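Old desktops get a second life at Vendcombe repair day

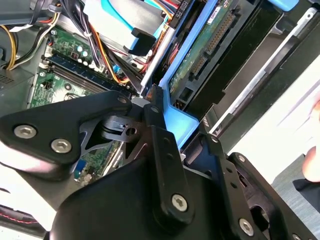
VENDCOMBE, June — The side panels came off early Saturday at the old Srour furniture store, and by lunchtime the long room was full of open desktop computers, coffee cups and people leaning in for a better look.

It was the second repair day put on by Norkedard, the town's computer reuse group, and it was a busy one! The group has set itself a goal of getting 300 refurbished desktops into local homes before school starts again, and a stack of donated machines was waiting along the back wall when the doors opened at 9 a.m.

Most of them are the kind of computer that used to sit under every office desk in the county: a gray metal power supply, a green motherboard, a blue VGA-style port for the monitor and a fat bundle of yellow, orange, red and black wires running across the middle. They are big and heavy, and they are a joy to learn on.

"Everything is right there in front of you," said Jad Haddadin, who organizes the repair days. "You open the side and you can see the memory, you can see where the power goes. Kids who have only ever had a phone or a tablet just light up."

Memory was the star of the morning. Visitors learned how to find the slots, release the clips and seat a stick of RAM so that it goes in evenly at both ends. On one open machine, the slots were dark blue and easy to spot against the green board, with a cluster of little silver-topped capacitors nearby. Those capacitors got their own short talk, because a swollen top is one of the first things to look for when an older computer keeps shutting itself off.

Dust got a talk, too. Haddadin likes to start with the vent holes on the power supply, which can clog up after years on a carpet, and then work across the board with a soft brush. The power supply itself stays closed. Anyone with a dead one was sent to the parts shelf to look for a replacement — and the parts shelf this year is a beauty, with drives, fans, cables and enough spare screws to fill a row of baby food jars.

The donations came from all over. The biggest batch arrived from Edach, the bookkeeping firm on Mill Road, which cleared out a storage room this spring. Others were dropped off one at a time, including a tower that had spent years in a garage behind the Christmas decorations.

Before any computer goes to a new home, its drive is wiped, the memory is tested and the whole thing is left running overnight. A free operating system goes on last, along with a word processor, a web browser and a couple of typing games. Families get a keyboard and a mouse with it, and a monitor when there is one to spare.

The group also keeps a running tally of donated gear on a whiteboard by the door. It stood at 414 pieces on Saturday, counting monitors and keyboards, and Haddadin would love to see it reach 1,000 by the end of the year.

The afternoon session was given over to people who had brought in their own machines. There were questions about noisy fans, a lively discussion about whether a slow computer needs more memory or a new drive (often the drive, was the general feeling), and plenty of trading of old cables.

The next repair day will be held in the same building, with doors opening at 9 a.m. and the bring-your-own session starting at 2 p.m. Admission is free and tools are provided. Donated desktops can be left at the side entrance during store hours, and Norkedard asks that people take out any discs and tape the power cord to the case.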